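Why Do Films Need a Foley Artist?

I used to think that when somebody in a film walked down a gravel path, a microphone was pointing at their shoes. I thought that for years! Then one August my aunt took me to see a sound studio called Petenitz, up a steep street in Prirton, and I watched a grown woman in a very fine pair of men's boots stamp up and down in a tray of stones. She was staring at a big screen the whole time, and on the screen a detective was walking to a front door. Her feet matched his feet. I was ten, and I decided on the spot that it was the best job in the world.

The job is called being a Foley artist. It's named after a man who did this work in the early days of films with sound, and you say it FOE-lee. A Foley artist makes the small everyday noises you hear in a film – footsteps, coats rustling, cups going down on saucers, keys jingling – and makes them after the filming is over.

So why not just record the real noises while the actors are acting? Well, people do try. But the microphones on a film set have one big task, and that's catching the actors' voices. They get pointed at mouths. Everything else comes out faint or muddled, or there's a lorry going past just when the hero opens the letter. Sometimes the set itself is a fib. A castle floor that looks like heavy stone might be painted wood, and painted wood goes clonk when you walk on it. A castle should not go clonk.

Then there's the matter of languages. When a film is sent to another country, the actors' voices may be swapped for new ones, and when the old voices come off, all the little noises recorded along with them come off too. The Foley sounds are kept separately, so they can be put straight back underneath the new voices.

Now for the fun part, the tricks. Lots of sounds are made with something completely different from what you see on the screen. Snow is my favourite. Real snow melts under hot studio lights and is a nuisance to keep indoors, so Foley artists squeeze a bag of cornflour in their hands. It creaks and crunches just the way snow does under a boot. Try it at home (ask first, and tie the bag up well, or you'll be hoovering till bedtime).

Horses are done with halves of coconut shell, which you may know already. Stuff a bit of cloth inside and the horse sounds as if it's on grass. A breaking bone is a stick of celery being snapped, sometimes wrapped in a damp flannel. A bird flapping its wings is a pair of leather gloves shaken by the fingers. Rain can be bacon sizzling in a pan, and I promise that once you've heard it you'll never listen to breakfast the same way again.

I make radio plays and short films now, and I'm lucky enough to work with a proper Foley artist, Liliana Palumbo. Her cupboard has 177 pairs of shoes in it. Most of them don't fit her, and hardly any are nice. She has a pair of squeaky nurse's shoes that she only uses for villains. When we made our short film Kurnirstead, about a girl who keeps the lights on in a lighthouse, Liliana did every footstep in it, including the dog's. For the dog she wore gardening gloves with paper clips taped to the fingertips, and tapped them along a floorboard.

The film lasts 20 minutes and there are 425 Foley sounds in it. You'd never spot them, and that's just what we want. If you sit in the cinema thinking "ooh, good gloves", we've made a mess of it.

Here's roughly how a day goes. First we watch a bit of the film without any sound at all, which feels very odd, like looking at people through a window. Liliana makes a list of every noise she'll need. Then she does all the footsteps, one character at a time. After that come the clothes, which she does by rubbing different bits of cloth together near the microphone. Last of all are the props, meaning anything a character picks up, puts down, pours, drops or shuts.

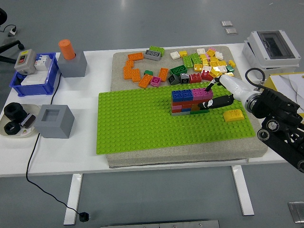

Timing is the hard bit. If a cup lands on a table and you hear it even a tiny moment late, your brain notices something's wrong, even if you couldn't say what. Liliana often does the same sound again and again until it sits in the right place. There's one door handle in Kurnirstead that she did over and over until I had to go and make the tea.

You can have a go yourself, and you don't need much. Ask a grown-up to film you on a phone doing something simple, like walking into the kitchen and pouring a glass of water. Then play it back with the volume right down and make the noises yourself while a friend records them on something else. Go somewhere quiet. Put a blanket under you, turn off anything that hums, and hold your breath a bit if you're a noisy breather like me.

My first try was dreadful. I did a cat called Moya eating her dinner, using a handful of cereal and my own mouth, and my brother said it sounded like a landslide. I did it again with a toothbrush and a sheet of sandpaper, and it still wasn't right, but it was a lot closer to cat.

If you want to get better at it, start by listening. Sit on the stairs with your eyes shut and try to work out who's walking about and what they've got on their feet. Slippers are quite tricky. Socks on lino are worse.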